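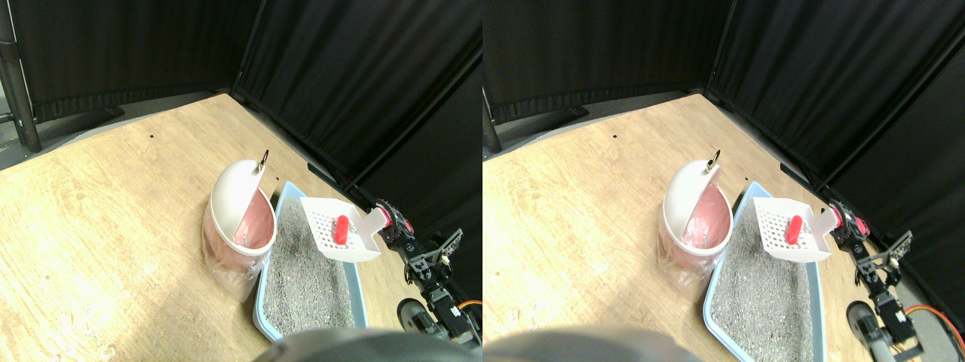
*White round bin with the lid open, pink liner inside.*

# About Husora

Husora supplies household goods to people who rent out rooms. Our customers run guesthouses, furnished apartments, student houses and small motels. They buy towels, kettles, coat hangers, shower curtains, dish racks and the other everyday things a room needs before someone can sleep in it. We are based in Hernham and have one warehouse, one office above it, and a sales counter at the front.

We are a family-owned company. The business began as a hardware store on Hudon Street, and for a long time most of its trade was paint, nails and garden tools. The guesthouse owners nearby kept asking for the same things in larger numbers than the store had on its shelves, so it started ordering full cartons for them. That side of the business grew until the store could no longer hold it. We closed the Hudon Street shop one January and moved into the present building, where there was room for racking and a loading door.

## What we sell

Our catalog has more than 1000 items. It is split by room: bedroom, bathroom, kitchen, entry and laundry. We also carry a small range of cleaning supplies and spare parts, such as replacement lids, pull cords, shelf pins and chair feet. The spare parts don't make much money, but a customer who can replace a lid doesn't have to match a whole set.

We try to keep the same lines for years. If you bought gray bath mats from us for one building, you will probably want the same gray bath mats when you open the next one. When a maker drops a product, we write to everyone who has ordered it in the past 2 years and tell them how much stock is left. After that we look for something close in size and color and send out a sample on request.

Etim is our own label. We use it for bed linen, towels and tablecloths, all sewn to our measurements. Etim sheets are cut a little longer than standard because hotel laundering shrinks cotton, and the size is printed on a tab at the hem so that it can be read when the sheet is folded. The range comes in white, cream and gray. We have been asked for darker colors and have decided against them for now — they fade unevenly, and a set stops matching after a season.

## How ordering works

You can order by phone, by email or at the counter. There is no minimum order for pickup. For delivery, the minimum is 300 dollars before tax, and we deliver with our own truck anywhere in the county. Outside the county we use a freight carrier and charge what the carrier charges us.

Most stock items go out the next working day. Etim linen in stock sizes goes out on the same schedule. Custom sizes take longer, and we will give you a date in writing before we take payment.

New customers are asked to pay on the first order. After that you can apply for an account, which lets you pay by invoice at the end of the month. The form is one page and asks for your business address, a tax number and a trade reference. If you don't have a trade reference yet because you are just starting out, leave the line blank and call us.

## Room lists

A good part of our work is helping people fit out a place for the first time. We keep printed room lists at the counter and will email them to anyone who asks. Each list sets out what a room usually needs for its type and the number of guests, with a column for spares. You can cross out what you already own and send us the rest as an order.

The lists come from our own order records and from what customers told us they ran short of. Pillow protectors, teaspoons and bath plugs were added that way. Wine glasses were taken off the student house list after several landlords asked us to.

## Returns

Unused goods can be returned within 10 days of delivery. Linen has to be in its sealed pack. Electrical items can be returned if the box hasn't been opened. If something arrives damaged, tell us when you find it and keep the packaging until we have called you back. We replace breakages from our own stock and settle the matter with the carrier ourselves.

We don't take back custom-size linen unless it was sewn to the wrong measurements.

## Who works here

We are a small staff. The same people answer the phone, pack the orders and serve at the counter, so whoever you speak to will usually know what is on the shelves. The truck drivers carry goods to the ground floor. If you need cartons taken upstairs, say so when you order, and we will send a second person.

## Visiting us

The counter is open on weekdays, mornings and afternoons, with an hour's break at lunch. Parking is at the side of the building, next to the loading door — please leave the space in front of the door clear. Sample sheets and towels are on the shelves to the left as you come in, and you are welcome to take a towel sample home and wash it.

If you are coming for a large pickup, call ahead so we can have the order brought down from the racking.

*Page last updated 11 Oct 2019. Prices and delivery terms are confirmed when you order.*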